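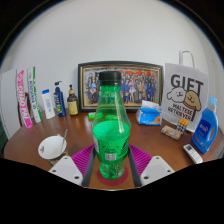
Adwoa Quansah
Handheld collection lead, Breltora

Hi all,

Murray, thank you for this! I've been hoping someone would push on section 4 before we freeze the draft, and your message got me out of my chair on Saturday morning to reread the whole thing. Quoting you in full for the people who joined in January:

> From: Murray Halliday
> To: the handheld practice list
> Subject: Household scenes, section 4
>
> I've now read the draft twice and I like most of it. My trouble is
> with 4.2, "the background shall be representative of a lived-in
> home." Representative according to whom? At Nadetance we had two
> operators read that line. One cleared the table down to a single
> object. The other piled on so much stuff that the gripper couldn't
> get in from the side. Both were sure they'd followed it.
>
> Also, 4.5 says bottles should be "part filled where practical" and
> then never says whether the fill level gets written down. If it
> isn't in the notes I can't use it. Same complaint about caps.
>
> And please can we drop "shall" everywhere. It reads like a lease.
>
> Murray

OK, taking these one at a time.

On 4.2, you're right, and I'd like to throw the sentence out and start over. What I care about is the kind of table where the target has real company: a green bottle in front, pump bottles and boxes behind it, a tissue pack, a remote, a bowl with a spoon in it, a gift bag against the wall with two cartoon dogs on it. Things of different heights, some shiny, some with printing, one or two partly hiding each other. That is where a policy learns something, and it's also where the operator has to think about the approach. So here is my try at new wording:

4.2 Leave household items where they are unless they block the fingers. Keep a clear path on both sides of the target, wide enough for the open gripper. Don't add items to make the table look busy. If you move something out of the way, say so in the session note.

That should stop both of Murray's operators, I think? The one who clears and the one who piles. If anyone can read it and still go wrong, please tell me how. I mean it, those are my favorite emails.

There's one more piece I'd like in 4.2 and I'm less sure of the wording. Framed pictures, glossy boxes and anything with faces or names. Our rule at Breltora is that a framed group picture can stay in view only if the household has said yes to that picture in particular, and the general consent form doesn't cover it. Addo's draft lets the general form cover everything. I lean hard toward ours, but I know it slows people down at the door, so let's hear from the folks who do the home visits.

On 4.5, fill level. Yes, write it down! My suggestion is four words and no more: empty, low, half, full. We tried asking for milliliters in our first 100 sessions and the numbers were junk, people were eyeballing through the plastic and writing 800 for nearly everything. Four words got us notes that two people could agree on. For see-through bottles I'd add a line on liquid color, because a bright green liquid with an empty clear section above it gives you two very different-looking surfaces on one object, and where the fingers close matters. Cap on or off, same place in the note. Done.

Related, and I'd love to see it added as 4.6: the target mark. A good many of us put a round mat or a marking under the object so the reset lands in the same spot. Fine by me, but the draft never mentions it, and a dark red circle under every bottle is exactly the sort of thing a model will happily latch on to. Proposed text:

4.6 If you use a mark under the target, record its shape and color. Run part of each session without it.

How big a part? I don't know. We do 11 runs with and 13 without, for no better reason than that's how the battery swap fell the first week and it stuck. Batex people, you've compared marked and unmarked sessions properly, haven't you? Could one of you post what you found, even if it's messy?

On "shall": gone. I'll change it to plain instructions throughout. The one spot I want to keep something stronger is 4.9, hands clear of the fingers during the closing check, where I'd write "must."

Two small things while I'm in there. The finger wear check in 3.3 says to look at the ribs and doesn't mention the contact strips on the inner sides, and those go first on ours. And the glossary still has "tabletop" defined twice, differently.

I'll send a marked-up section 4 once replies slow down. Please argue in the thread and not to me privately, it's so much more useful when everyone can see it.

Adwoa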